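I came to savory oats the way I come to most things, which is by running out of sugar. It was April, I was renting a room above the bakery in Maldonado, and the cupboard held oats, half an onion and a jar of chili crisp. Breakfast, then!

I've been hooked ever since, and I've gotten a little bossy about it. Toast the oats first, dry, in the same pot you'll cook them in, until the kitchen smells like popcorn. Use broth if you have it (Hestano makes a mushroom one I buy by the case) and salt early. Steel-cut oats want 40 minutes on low heat and a stir whenever you walk past. I give them longer on a slow morning, even 60, and they come out almost like risotto.
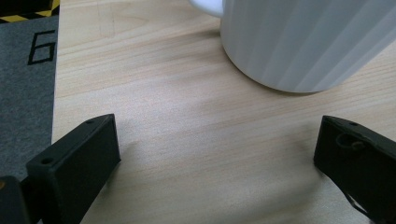 Toppings are where my friends and I fall out. I like a soft egg, scallions and a spoonful of something hot. My sister goes for sharp cheddar and black pepper, and okay, fine, hers is very good too. The café at Siver Mill serves a bowl with roasted squash and brown butter that I've tried to copy more times than I'd like to admit, and I still can't get the squash right – I think they roast it the night before and let it dry out a bit.

Leftovers! Spread them in a greased pan, chill them overnight, then cut squares and fry them in butter until the edges go crisp. I took a tray of those to the Mulono potluck and came home with an empty pan and three requests for the recipe, which I've now given you, more or less. Go easy on the chili crisp if there are kids at the table.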